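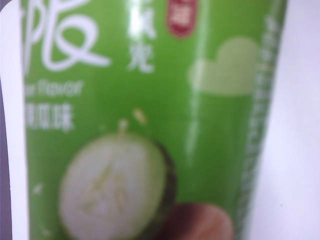 Un envase cilíndrico verde visto muy de cerca, durante las prácticas del taller de robótica.

El taller de manipulación robótica de la Escuela Técnica Prendard cierra en junio su primer curso completo

Compartir 13 · Comentarios 3

La Escuela Técnica Prendard informa a las familias, al profesorado y a las entidades colaboradoras de que el taller extraescolar de manipulación robótica concluirá en junio su primer curso completo. La actividad, dirigida por el profesor Ihor Shevchuk, ha contado con 13 estudiantes de los dos últimos cursos, repartidos en tres equipos de trabajo que han mantenido la misma composición desde el inicio.

El proyecto central del año lleva por título Ludoria y tiene como finalidad que un brazo robótico localice un artículo de despensa sobre una superficie despejada, se aproxime a él y lo traslade a un punto de entrega. El enunciado se acordó en las primeras sesiones. Los equipos debían presentar una solución capaz de trabajar con envases comerciales corrientes, sin marcas añadidas ni etiquetas especiales que facilitaran su identificación.

Esta condición ha determinado buena parte del trabajo. Los envases cilíndricos de superficie satinada o brillante plantean dificultades conocidas: los reflejos alteran el color que registra la cámara, la curvatura deforma los textos y, en la fase final de la aproximación, el objeto ocupa casi toda la imagen y pierde nitidez. El equipo encargado de la percepción, coordinado por la estudiante Lụa Cao, optó por dividir la maniobra en dos tramos. En el primero, el sistema reconoce el envase a distancia y calcula una posición estimada. En el segundo prescinde de los textos impresos y se guía por el contorno del objeto y por las grandes zonas de color.
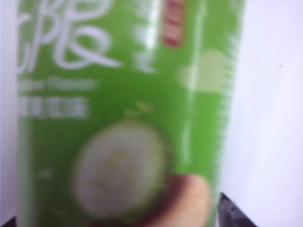
La decisión se tomó tras varias sesiones dedicadas a revisar grabaciones. En la memoria intermedia, el equipo dejó constancia de que los programas de lectura de caracteres ofrecían resultados poco fiables a corta distancia, en especial cuando en una misma etiqueta conviven la escritura china y la latina. Se recomendó, en consecuencia, reservar la lectura para las posiciones más alejadas y reducir la velocidad de la muñeca en los últimos centímetros del recorrido. Esta segunda medida alarga cada maniobra, pero el profesor Shevchuk la consideró aceptable para un trabajo de carácter formativo.

Los otros dos equipos se han ocupado de la planificación de trayectorias y del control de la pinza. El primero ha elaborado un conjunto de rutas de aproximación lateral que respetan una distancia mínima respecto a la mesa. El segundo ha ajustado la fuerza de cierre para distintos envases - cartón, plástico y metal - y ha redactado una tabla de valores que quedará a disposición del alumnado del próximo curso. Ambos documentos pueden consultarse en la biblioteca del centro, junto con los cuadernos de laboratorio.

«Hemos pedido a los estudiantes que anoten los intentos fallidos con el mismo detalle que los correctos», señala el profesor Shevchuk. «Un cuaderno en el que todo sale bien a la primera sirve de poco a quien viene detrás». Para la evaluación final, cada equipo deberá presentar una serie de ocho maniobras consecutivas, con su registro correspondiente, y responder a las preguntas del profesorado.

El taller ha recibido el apoyo de la empresa Hutsuliak, que ha cedido material de sujeción y ha ofrecido dos sesiones sobre seguridad en el manejo de brazos articulados. La Dirección agradece esta colaboración, que se mantendrá durante el próximo curso en los mismos términos.

Participación en Irkitbridge

Los tres equipos concurrirán de forma conjunta al encuentro escolar Irkitbridge, en el que se han inscrito más de 60 estudiantes de distintos centros. La prueba de manipulación exige trasladar varios objetos que la organización da a conocer el mismo día, por lo que las últimas sesiones del taller se dedican a ensayar con artículos de forma y tamaño variados. Lụa Cao actuará como portavoz y expondrá el trabajo de percepción. Los desplazamientos correrán a cargo del centro - las familias recibirán por escrito el horario de salida y la autorización que deben firmar.

Inscripción para el próximo curso

El plazo de preinscripción permanecerá abierto durante el mes de junio en la Secretaría. No se requieren conocimientos previos de programación, si bien se recomienda haber cursado la asignatura de Tecnología. El alumnado que desee continuar en el taller deberá confirmar su plaza mediante el mismo impreso. Las sesiones se celebrarán, como hasta ahora, en el laboratorio de la planta baja, a partir de las cuatro y media de la tarde.

Compartir 13 · Comentarios 3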